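# Trakia open day, Saturday: notes on the two-arm bench

**quezada**

Went round the Flasidow stand in the morning. Two arms, one white tiled worktop, household items. Each arm has a black jointed gripper with a wrist camera. Cycle time wasn't posted. The operator gave payload as 2 kg per arm, and I didn't see anything near that on the bench.

Wrist view from the left-hand unit, other gripper holding the rolled towel:

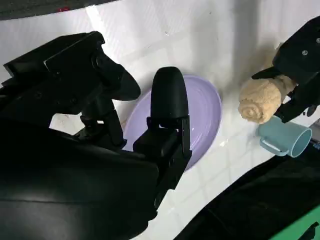

## Replies

**cunik_m**

Is the mug meant to be on its side? If the towel goes down first, the lower finger has to clear the mug on the way out. I'd have picked the mug first.

**quezada**

No idea on the order. The sheet by the bench only listed the items. The finger is just over the mug there, so clearance is small whichever way you do it.

**V. Lorente**

Valeriano Lorente, I was on the afternoon session. I don't agree that pick order is the issue. A glossy plate on white tile is the hard part: you get glints off the rim and basin, and the near finger hides most of the plate from its own camera. I asked whether they use a fixed overhead view as well and was told "sometimes".

**cunik_m**

Then the fix is a second viewpoint, and the other wrist gives you one for free.

**V. Lorente**

Only if the other arm isn't busy. With a towel in its fingers it goes where the towel goes.

**gantry_ken**

Did anyone ask about finger wear? We ran padded fingers on a packing line and changed them every 2000 picks. Terry cloth was worse than card.

**quezada**

Asked. They inspect the pads weekly and had no figure for life. Spare sets were on the price list, minimum order 10, and I thought that was steep.

**gantry_ken**

Steep for a lab, normal for a line. I'd still want the wear figure before buying any.

**cunik_m**

Going to the August one. I'll ask about pick order and post the answer in this thread.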